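A tabletop is the flat upper surface of a table. It may be one solid board or several pieces joined edge to edge, and it is usually made separately from the legs and frame.

Light tan and beige finishes are common in homes and workshops. Pale surfaces show dark crumbs and ink easily, while light-colored dust and small flecks are harder to see. Fine wear often appears as faint streaks that are visible only from certain angles.
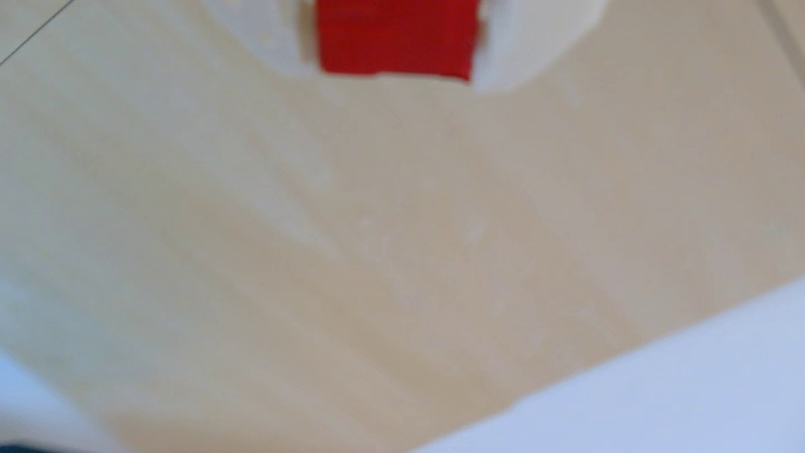
A light tan surface with faint paler streaks and a few small specks.

The maker Wannasri sold a plain tabletop 1000 millimeters long and 647 millimeters wide. A narrower version, the Trenen, was sold without legs – buyers fitted their own. Both had rounded corners.

Most tabletops are cleaned with a soft, damp cloth and then dried. Rough pads can dull the finish. In a household guide, Ratree Sitthichai advised wiping along the length of the board and lifting objects before moving them, as grit caught underneath can leave scratches.

See also: Countertop, Desk, Workbench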